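List: Ustdale Robotics Club – members' list
Subject: Re: Folding challenge, where are we up to?

Hello all,

Sorry for the slow reply, I've been buried in coursework and only just caught up with the thread. I'll answer the bits I know about and leave the rest to whoever's got the spreadsheet open.

> Two things before the next meeting. First, can whoever is doing
> the garment folding say how it's going? The Lebrun Cup entry form
> wants a paragraph from us and I'd rather not make it up. Second,
> I tried to follow the folding notes on the wiki at the weekend and
> got stuck at step 4. Does the sleeve go across the front before or
> after the body is folded up? And does it matter which sleeve is
> first? My demos and the old ones don't seem to agree.

Right, folding first. It's going well! Much better than the towels, which I never want to see again. We've got 3186 demonstrations on the club drive now, all done with the hand-held grippers, and they're mostly T-shirts and jumpers with a few pairs of trousers that somebody was brave enough to try. The form asks for a working policy on two garment types, so I'd put down T-shirts and jumpers and keep quiet about the trousers for now.

As for step 4, the wiki is wrong and I'm fairly sure that's my fault. I wrote it before we changed the order and never went back. What we do now is lay the jumper out flat with the neck away from you, smooth it down, then bring one sleeve straight across the body, just under the neckline, so it lies level. Then the other sleeve. Only after that do you bring the bottom up. The old way (body first, sleeves tucked in at the end) looks nicer when a person does it, but with two grippers you end up fishing about for a cuff under three layers of wool and the whole thing slides.

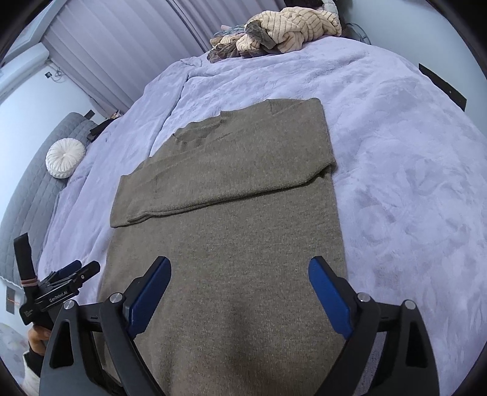

It doesn't matter which sleeve you start with as long as you stick to the same one for a whole session. We did have a long argument about this in January and I lost – I wanted it mixed up from the start. The compromise is that you pick one, do your batch, and write L or R in the notes column. Please do write it in the notes column. There are 300 from before the holidays with nothing in there at all and I've been going through them in my lunch breaks.

A few other things I've picked up from doing far too many of these:

Chunky ribbing is your friend. Aim for the cuff when you pick up a sleeve, it's thicker and the fingers get hold of it first time more often than not. Very smooth T-shirt cotton is the opposite and you'll want to come in lower and pinch a bit more than feels polite.

Let go properly. Open the jaws, wait a beat, then lift. If you lift while you're still opening you drag the sleeve back with you, and then you've taught Arnix to do that as well. (It does do that as well. Watch the clips from the last test run if you fancy a laugh.)

If a fold goes wrong, carry on and fix it. Don't stop and start again! The recoveries are some of the most useful demos we've got and we're short of them.

Bedspreads, blankets, tables, floors, all fine. The first lot were all done on the same table in the workshop and Arnix got very confused the moment we moved it to the other bench, so the more different surfaces the better. Same goes for the clothes. If you've got a jumper in an odd colour, or one with stripes, bring it or do it at home, I don't mind. I'd just ask that you check it's dry and not covered in cat hair, the finger pads are a pain to clean.

On the Lebrun paragraph, how about something like this:

"Our entry, Arnix, folds T-shirts and jumpers on a flat surface using a policy trained on demonstrations recorded by club members with hand-held grippers. We are working on sleeve placement and on recovering from failed grasps."

It's a bit dry, so change whatever you like. Last year Taline College wrote half a page and used the word "seamless" twice, so I don't think the bar is terribly high.

I'll fix the wiki tonight, after tea. If anyone wants to borrow the grippers before the next meeting, reply on here so we don't get two people turning up for the same pair again, and could whoever had them last please put the chargers back in the blue crate? I've looked in all the usual places and there's only one.

Cheers,
your folding person

--
Ustdale Robotics Club mailing list
To leave the list, send a blank message with "unsubscribe" in the subject line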